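Week 8: Faults in hand-held gripper rigs

Notes to go with the lab session. Read them before you sign out a rig. The unit outline has the assessment details, so they aren't repeated in these pages.

1. The fault we are working from

In April one of the Promstead rigs failed during a two-gripper exercise with glassware. The left unit was closed and reported an opening of 42 mm. The log shows the value holding steady for 60 samples, then jumping to zero. Nothing in the software raised an alarm, as 42 mm is a perfectly legal reading. The operator noticed that the number on the screen didn't agree with the fingers and stopped the run. Job sheet 3184 was opened the same afternoon.

No one was hurt. One cylinder was chipped at the rim and taken out of service.

2. How the opening is measured

The fingers are carried on link arms, two to a side, and the joints turn in grommets. The Promstead units don't measure the fingers directly. A sensor on the inner left joint reads an angle, and the controller works out the opening from a lookup table. This is cheap and light, but anything that slips between the sensor and the fingertip is invisible to the controller.

On the faulty unit the sensor collar had worked loose on its shaft. When the arms moved, the collar stayed put until friction caught it, and then it moved all at once. That accounts for the flat stretch in the log and for the jump at the end of it. 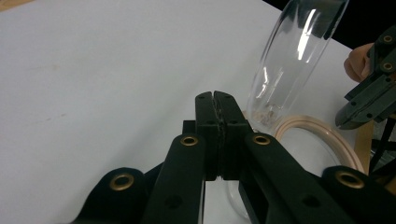

Lab teaching staff, Turasdale campus

With the fingers closed, look down the seam between them. It should be thin and even from top to bottom. A seam that widens towards the tips usually points to wear at a joint, and one that is wide all the way down points to a worn or badly seated grip strip. Check the seam by eye first and read the screen second. If you do it the other way around you will tend to see what the screen told you.

The grip strips on the inner faces are textured. They pick up dust and glass grit, and a strip with grit in it will slide on a smooth wall. Wipe both strips with a lint-free cloth before each run. Don't use solvent.

3. What made it worse

The loose collar was the fault. Several other things let it run on longer than it should have:

The closed-position check had been skipped at the start of the session.
Both operators were watching their own gripper, and neither was watching the log.
The software compared each reading with the allowed range but not with the reading before it.
An earlier entry in the rig book said "left reads odd" and had not been followed up. It gave no number and no conditions, so the next crew had nothing to test.

The third item has since been changed. The Huaranga build of the logging software now flags any reading that stays exactly the same while the other channels are moving. Rigs still on the Gukow build don't have this, so check the label on the controller before you rely on it.

4. Procedure for this session

Work in pairs, with one gripper each. Wear safety glasses from the time the glassware comes out until it is back in the tray.

Close the fingers fully and write down the reading. It should be zero.
Open fully and write down the reading again. Repeat both steps until you have eight pairs.
Move each link arm gently by hand with the power off. Report any play you can feel at a grommet.
Agree out loud on who has hold of the glass before the other person lets go.
If the reading and the fingers disagree, say "stop", put the glass down and leave the gripper as it is. Don't cycle it to see if the fault clears. On the April rig this reseated the collar and cost us almost a full day of looking for a fault that had gone quiet.

Broken or chipped glass goes in the sharps bin, never the general rubbish. Use the brush and pan for crumbs and fragments, and tell the demonstrator even if the piece is small.

5. Writing it up

Your report should keep three things apart: what was observed, what was measured, and what you think caused it. "The gripper was faulty" is none of these. "The reading stayed at 42 mm while the fingers were closed" is an observation and a measurement together, and someone else can test it.

Plot your eight closed readings in the order you took them. A steady drift and a sudden step look alike in an average, so don't hand in the average by itself. Label the axes with units. Attach the rig book page for your session, including any entries you disagree with.

Reports go in the Week 8 folder. Late work follows the usual faculty rule.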